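Stivano Recovery Works
Cell Inspection Checklist, Disassembly Cell 3127
Date: Thursday, January 20, 2022
Inspector: Kojo Addo
Reviewed by: Joanne Entwistle
Procedure: Drikutora, service inspection

1. Guarding and stops
1.1 Emergency stop buttons reset and labeled. Pass.
1.2 Door interlock stops arm motion. Pass.
1.3 Light curtain test at slow speed. Pass. Lens on the operator side cleaned before the test.

2. Arm and base
2.1 Base bolts checked against paint marks. Pass.
2.2 Cable sleeve free of rubbing at the wrist. Comment: slight wear. Replace the sleeve by the April service.
2.3 Hours since last grease: 543. Within limit.

3. Gripper
3.1 Linkage bolts and pivot pins seated. Pass.
3.2 Fingertip surface fit for use. Pass. Record wear again after 200 units.
3.3 Fingertips meet evenly when closed. Pass.
3.4 Approach to power supply, computer case open, fingertips closed. Comment: cables lie close to the upper left corner of the supply. The operator shall confirm that they are clear of the fingers before the grip step is released.

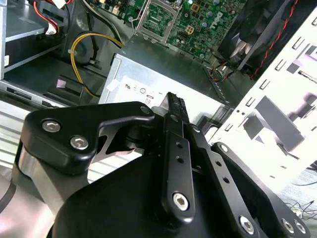

3.5 Grip force setting matches the cell sheet. Fail. Sheet shows 96 percent; controller shows a lower value. Radance to confirm the correct setting in writing.

4. Result
Cell released for reduced speed only until item 3.5 is closed. Spare sleeve to be ordered from Abugri under the cell number. A copy of this checklist shall be kept at the control cabinet.

Signed: K. Addo
Countersigned: J. Entwistle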